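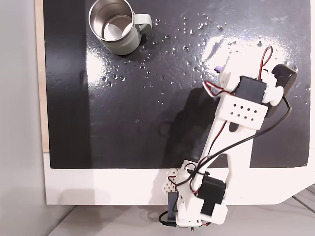
Der Becher: innen blankes Metall, außen blassgrün, Henkel hellgrün.

Teegeschmack im Edelstahlbecher geht nicht mehr weg

Diễm Văn

Hallo zusammen, ich hoffe, ich bin hier in der richtigen Ecke gelandet. Ich habe seit letztem Juni einen Edelstahlbecher mit Henkel, den ich wirklich jeden Tag benutze, meistens für Schwarztee, manchmal für Kaffee, wenn die Nacht kurz war. Inzwischen schmeckt alles, was ich hineingieße, nach einer Mischung aus beidem, sogar stilles Wasser. Ich spüle ihn jeden Abend mit der Hand, mit ganz normalem Spülmittel und einem Schwamm, und er sieht innen auch ordentlich aus, jedenfalls für mein Auge. Meine Mutter meint, ich soll ihn mit Scheuermilch ausreiben, davor habe ich aber ein bisschen Angst, weil er innen so schön glänzt. Den Verkäufer (Räsänen heißt der kleine Laden, bei dem ich ihn bestellt habe) habe ich angeschrieben, bisher ohne Antwort.

Was macht ihr in so einem Fall? Und darf die farbige Außenseite mit dem Zeug in Berührung kommen, das man innen benutzt? Ich würde ihn ungern wegwerfen, er liegt so gut in der Hand, und ich habe noch keinen gefunden, der mir vom Henkel her besser passt. Danke schon mal und liebe Grüße!

Iman Tahiri

Liebe Diễm, da bist du hier genau richtig, und wegwerfen musst du ihn ganz bestimmt nicht! Ich hatte das Gleiche mit einer Kanne von meiner Tante, in der über Jahre nichts als Ostfriesentee gezogen hat, und die benutze ich heute für Pfefferminze, ohne dass man etwas merkt.

Bei Tee setzt sich mit der Zeit ein hauchdünner Belag aus Gerbstoffen ab, den Spülmittel kaum angreift und den man oft auch gar nicht sieht. Am besten hilft ganz gewöhnliches Natron. Ich gebe einen gehäuften Esslöffel in den Becher, fülle mit heißem, nicht mehr sprudelndem Wasser bis kurz unter den Rand auf und lasse das Ganze über Nacht stehen. Morgens ausgießen, mit einer weichen Flaschenbürste einmal rundherum gehen, auch oben am Rand, wo die Lippen hinkommen (den vergisst man so leicht!), und dann zweimal mit klarem Wasser nachspülen. Bei meiner Kanne musste ich die Prozedur wiederholen, bei einem Becher reicht vermutlich einmal.

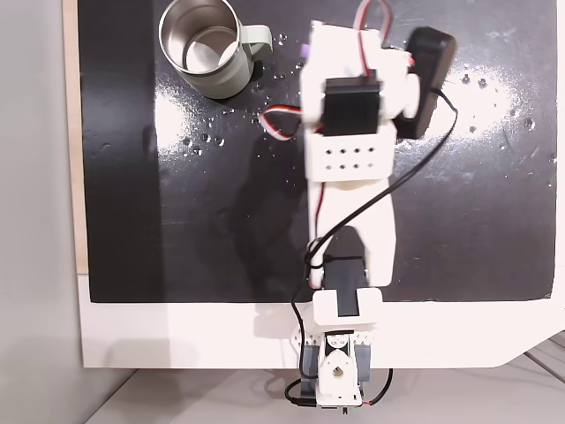 Nach dem Spülen lasse ich alles offen und mit der Öffnung nach oben trocknen, am liebsten irgendwo, wo ein bisschen Luft hinkommt. Kopfüber auf dem Geschirrtuch wird es bei mir leicht muffig, und dann wundert man sich wieder über den Geschmack. Wenn es eilig ist, nehme ich ein sauberes Baumwolltuch und wische innen nach, dann gibt es auch keine Kalkflecken.

Von der Scheuermilch würde ich die Finger lassen, da hast du ganz richtig gefühlt. Feine Kratzer sieht man auf blankem Metall sofort, und in den Kratzern hält sich der nächste Belag umso besser. Die farbige Außenseite verträgt ein paar Tropfen Natronwasser normalerweise gut, ich würde sie trotzdem gleich abwischen und nicht den ganzen Becher in die Lösung legen. Und falls sich innen neben dem Tee auch Kalk zeigt (bei uns ist das Wasser furchtbar hart), dann nimm an einem anderen Tag ein wenig Zitronensäure in lauwarmem Wasser, eine halbe Stunde genügt. Bitte nicht beides zusammenschütten, das schäumt dir nur über den Rand, und am Ende hebt sich die Wirkung auf.

Schreib doch gern, ob es geklappt hat, ich drücke die Daumen!

Kornél Pintér

Spülmaschine, heißestes Programm. Mache ich seit Jahren so, noch nie Probleme gehabt.

Aino Ojala

Bei Kornéls Tipp wäre ich etwas vorsichtig, zumindest solange man nicht weiß, ob die Außenseite lackiert oder pulverbeschichtet ist. Mir ist in der Maschine einmal ein lackierter Becher stumpf geworden, und ich habe mich sehr geärgert, denn er war ein Geschenk. Bei doppelwandigen Bechern kommt noch dazu, dass manche Hersteller die Maschine ausdrücklich ausschließen, also lieber einmal unter den Boden schauen, ob da etwas steht.

Sonst kann ich Iman nur zustimmen. Wer gerade kein Natron im Haus hat, kann auch eine Gebissreinigungstablette nehmen, das klingt komisch, funktioniert bei meiner Thermoskanne aber prima. Danach wirklich gründlich ausspülen, sonst schmeckt der erste Tee nach Minze. Und falls es der Deckel ist, der riecht (hat deiner einen?), dann nimm den Dichtungsring heraus und leg ihn extra ein, darunter sammelt sich allerhand.

Kontakt | © 2025 Zeneo Ratgeber-Gemeinschaft | Nach oben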